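Clear Surfaces at the Packing Bench
Speaker notes, Endside session, 2018-06-09 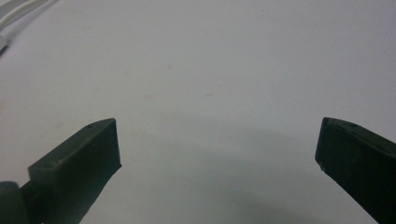

Slide 2. Pale matte surface, soft even light.

Start with glare. Gloss tops throw reflections onto labels; matte does not. Ask who packs under a bare bulb.

Atstead bench: top wiped at the start of each shift, 10 minutes allowed. Tape and cutter go on the side shelf. Cartons over 80 cm go to the floor station.

Pause for questions, then slide 3, shelf heights.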